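Notebook, January, Wednesday, 7 p.m.

Equipment money has to be spoken for by the end of the month, so I'm putting my thinking down here before I talk myself into something shiny. We have three wants and cash for two of them. The wants are a second gripper set from Semuretti, a better wrist camera from Hekwood, and a bigger machine to render on. I've been running the sim kitchen all afternoon to see which one we'd miss most.

The wrist view with the fingers wide open is still my favorite thing to stare at when I'm planning. You get the jaw gap and the work surface in one go, and you can start asking what would fit in there.
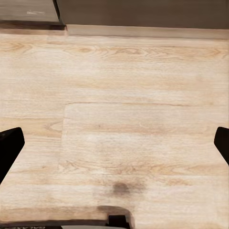 Verena Oberholzer thinks I have the order backwards. Her point was that we should price the spare fingers and pads first, then the arm time, then cameras, and that a Hekwood camera is a waste if the jaws we own can't close on half the shopping list. She also wants the shipping written on the same line as the part this time — fair enough, I forgot it last year and we all remember.

So I called up the Semuretti quote again. Fingers are 131 a pair, and I'd like 2 pairs so we can wreck one without stopping work. Lead time is 7 weeks, which I hate.

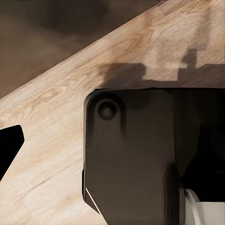

Ruchti came in cheaper on the camera mount, but their bracket is a fat thing and sits well forward of the wrist. I'd been treating that as a looks problem and it isn't one. Even in the sim the gripper body throws a big blocky shadow across the wood, blurry at the edges, and anything small lying in that patch would be harder to pick out. A bulkier bracket can only add to it. I'm putting a small ring light in the budget at 400 with its power supply and crossing off the fancy lens. (If the light comes in under that, the difference goes to cables, because we never have cables!)

Then there's the rendering machine. My pitch is that more sim time now means fewer broken parts later, and I do believe it, but I've got no numbers to back it up yet. 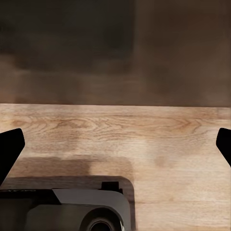
Could we rent instead? Verena again, by message, asking whether Tamomell still leases render boxes by the month, and whether we'd really keep one busy after the spring. She'd sooner lease through April and put the purchase off to the next round. I don't have a good argument against that. I'll ask them for a price.

What I still can't settle is the jaw width. The standard set is fine for cups and lids, and the wide set costs more and needs the other adapter plate.

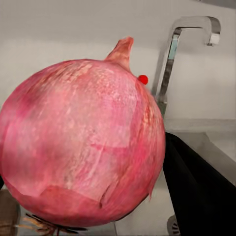

Produce is where the money question gets real for me. I wrote "vegetables, assorted" on the task list back in the fall without thinking about size at all. The red onion is a good one to plan around — big round bulb, skin peeling in flaps, that skinny neck on top — and I'd want pads with some give for it, plus enough opening that we don't have to come in perfectly centered. So the wide set goes on the request with soft pads, and the standard set stays as the fallback if the adapter plate is out of stock.

To do: email Semuretti about the plate, get the lease price from Tamomell, tell Ruchti no thanks on the bracket. Send Verena the sheet with shipping ON THE SAME LINE.

Recent entries
Adapter plates, what fits what
Why the cable drawer is empty again
Ring light or overhead light?
Leasing notes from last spring

This site uses cookies to remember your settings. By continuing to browse you accept their use.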